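Drundar Hard Wax Oil, Satin

Home / Finishes / Oils and Waxes

Drundar Hard Wax Oil is a one-can finish for bare interior wood. It soaks into the surface and cures to a low satin sheen that can be patched later without sanding the whole piece. We use it in our own shop at Corkadthorpe for table tops, shelves and stair treads.

Color: clear. It warms pale woods slightly and darkens walnut and cherry more. Try it on an offcut first.

How to apply

Sand to 150 grit and vacuum the dust. Going finer than 180 closes the grain and the oil sits on top. Stir the can well, including the bottom, where the matting agent settles. Spread a thin coat with a white pad or a short-nap roller, wait 10 minutes, then buff off everything that has not soaked in. Any oil left standing will stay tacky.
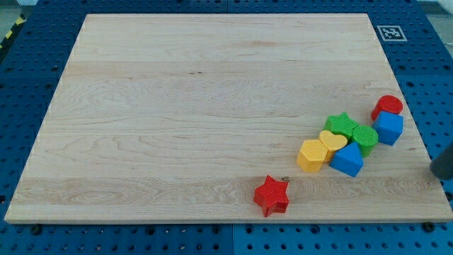
Leave the first coat overnight with a window open. The second coat goes on the same way and needs less oil. Two coats are enough for most furniture. Add a third on end grain and around sinks.

Light use is fine the next day. Keep water, rugs and hot dishes off the surface for 7 days.

Rags soaked in this oil can catch fire on their own as they dry. Lay them flat outdoors or put them in a metal can of water with a lid.

Details

Sizes: pint, quart, gallon
Coverage: 45 square feet per pint, one coat
Recoat: overnight
Cleanup: mineral spirits
Storage: above freezing, lid tight
Not for: decks, outdoor furniture, wood that still has varnish or polyurethane on it

Goes with

Kaltham White Pads, pack of 10
Lewis Short-Nap Roller, 4 inch
Drundar Care Soap, quart

Shipping

Pints and quarts ship by ground only. Gallons are for pickup at the Corkadthorpe counter. Opened cans cannot be returned. For orders over 2,000 square feet of coverage, call the counter before ordering so we can fill it from one batch.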